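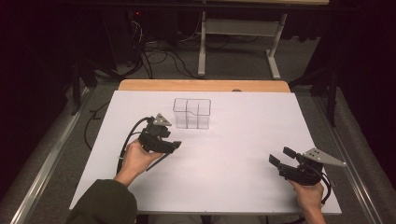

**Board terms: move from two years to three?**

**kestrel_bylaws**
Draft amendment for the Ristum Library Workers Association is up for comment until the end of July. Article 4, Section 2 currently gives directors a two-year term with one renewal. The draft changes that to three years, no renewal, staggered so that a third of the seats turn over annually. Quorum and officer elections are unchanged. Comments on the text itself are the most useful at this stage.

**mnomura**
Section 2(c) is unclear on partial terms. If a director resigns at month 14 and the seat is filled by appointment, does the appointee serve out the remainder or only until the next election? The current bylaws say next election. The draft deletes that sentence and puts nothing in its place.

**kestrel_bylaws**
Deletion was unintentional. I'll restore it.

**stacks_and_rust**
I oppose the no-renewal part. Maximum service goes from four years to three. The budget cycle takes most of a year to learn, so you lose people when they become useful. Three years with one renewal would be fine.

**pagefault53**
Six years is too long. Stovadora Library Association allows six and its last four elections were uncontested. Members there stopped running because incumbents always stood again.

**stacks_and_rust**
Uncontested elections have other causes. Stovadora requires in-person attendance at every meeting and pays no travel. That alone rules out anybody at a small branch.

**pagefault53**
Agreed on travel. It doesn't explain why the elections were contested before they lengthened the term. Same travel rule then.

**stacks_and_rust**
Same rule, but meetings were held in one city at that time. They rotate now.

**mnomura**
Can we keep the travel question separate? It is a budget item under Article 9 and doesn't need a bylaw change. For reference, the line was set at $2,860 last year for the whole board, and the per-director cap is $600. A director flying to both in-person meetings hits the cap on the first one. If we want directors from outside the metro area, the cap matters more than the term length.

**oversize_folio**
How does the transition work? With staggered terms you need some first-cycle seats to be shorter. The draft says "by lot." By lot among whom, and drawn when?

**kestrel_bylaws**
Among those elected in the first cycle, drawn at the first meeting after the election. One third get one year, one third get two, one third get three.

**oversize_folio**
Then a person can run for a three-year seat and be handed one year with no right to run again. I would not sign up for that. Either list the term lengths on the ballot or exempt the short seats from the renewal bar.

**mnomura**
Seconding the exemption. Suggested wording: "A director whose initial term under this section is less than three years may stand for one further full term." It would also cover appointees if "initial term" is defined to include appointments.

**stacks_and_rust**
That gives a two-year lot winner five years total and a three-year one three. Not even.

**mnomura**
Correct. It only happens once, and I don't see a version that is even for all of them.

**elevlow_ref**
What is the petition threshold to get an alternative on the ballot? I read it as 53 signatures.

**kestrel_bylaws**
53 is right, from members in good standing. Electronic signatures count.

**elevlow_ref**
Thanks. I may circulate one for three years with a single renewal, so members can vote on both.

**pagefault53**
I'll vote against it but go ahead.

**kestrel_bylaws**
Revised draft posted in the documents folder. Changes: partial-term sentence restored in 2(c), the exemption added as 2(e) in brackets pending discussion. Lot procedure still open.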